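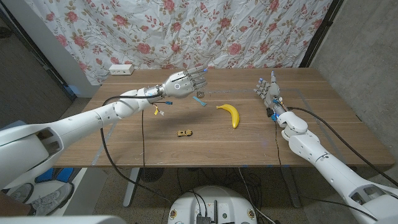

Botholm worktable, top in brown. Banana and toy car not included.

Botholm Worktable
by Sikora
$2,380
Made to order. Leaves the Murninstead shop in seven weeks.

We sell a lot of furniture with a story. The Botholm has a top and some legs. The top is wood, with a fine grain running through a warm brown, and the legs are metal. You put things on it and they stay there until you move them, or until somebody tells you to clear up before dinner.

Kimutai Mrema drew it after years of working at a desk with a pull-out keyboard tray, about which he still has feelings. There is no tray on the Botholm. There is no drawer either, so the rubber bands, dead pens and foreign coins will have to live somewhere else in your house. We suggest a drawer in some other piece of furniture, and we happen to sell those too.

The surface is flat and plain enough that small things show up on it. If you have ever hunted for a spoon on a busy patterned tablecloth, you will see the appeal. It takes marking tape well if you like to lay out a work area. Peel the tape off slowly, at a low angle, and don't leave it on over a summer. We tested this by leaving it on over a summer.

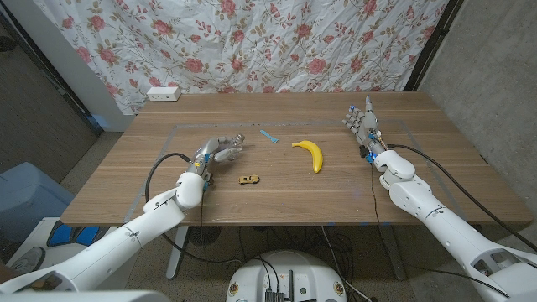 Floor space underneath is yours to do with as you please. Most owners start out with a plan for their cables. By April there is a tangle, and a fan has moved in. The legs don't mind, though you may want to pull the lot out now and then to vacuum.

The Botholm comes in two finishes, Brown and Darker Brown. We held a meeting about the names. Color varies from board to board and from lamp to lamp, so ask for a sample before you order if you are trying to match a floor. If you are trying to match a curtain, please call us first and we will talk it over.

Care
Wipe with a damp cloth, then a dry one. No bleach, no scouring pads. Fruit is fine for as long as the fruit is fine.

Assembly
Legs bolt on from below. You will need the wrench in the box and a second person who is still speaking to you at the end.

Guarantee
5 years on the top and the legs. Scratches from toy cars are considered normal use.

Often bought with
Kekex felt pads, set for hard floors
Sikora drawer unit, for the rubber bands

Page updated Jun 16, 2020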